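Course notes, unit 21: Detecting objects that have tipped over
Robot Perception and Planning, Jorkano lab section 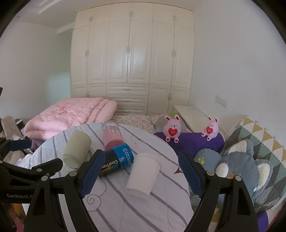 Gemechu Gebreyes asked after the last lecture why we bother with a separate pose step at all, if the detector already gives a box around each cup. Could the planner not just close on the middle of the box?

For an upright bottle it often can. For a cup on its side it usually can't. The box has no direction in it. The green cup and the white paper cup above are both lying down, and their openings point different ways. A planner that is going to stand them up needs the long axis and needs to know which end is open.

What the pose step outputs

Each object gets a class, a position, an axis and a state. We use 2 states in this unit, upright and lying. In our frame the bottle is upright and the can is lying. The can has no open end to find, but its axis still matters because the fingers should close across it.

Lens correction

The view is very wide, and walls that are straight in the room come out curved. Undistort before you fit any axis. If you skip this, an object near the border will get an axis that is off by several degrees, and the error changes as the gripper moves. The calibration file is in the Idbridge folder. Do not use the January version.

Clear bottles and soft surfaces

A clear bottle is hard for the depth estimate. Fit to the label first and extend the axis from there. A blanket is not a flat plane either, so the plane fit from unit 20 needs a looser tolerance. Start at 41 mm and bring it down until the fit begins to drop points.

Order of picks

The can and the paper cup are side by side. The planner must check that an open finger has room between them before it commits to a grasp. If it does not, pick a different object first and plan again from a new view.

Assignment

Run the Ghorbani script on set 2607 and hand in the axis error per class, with a short note on the worst case. Reading: chapter on cylinder fitting, up to the section on noise.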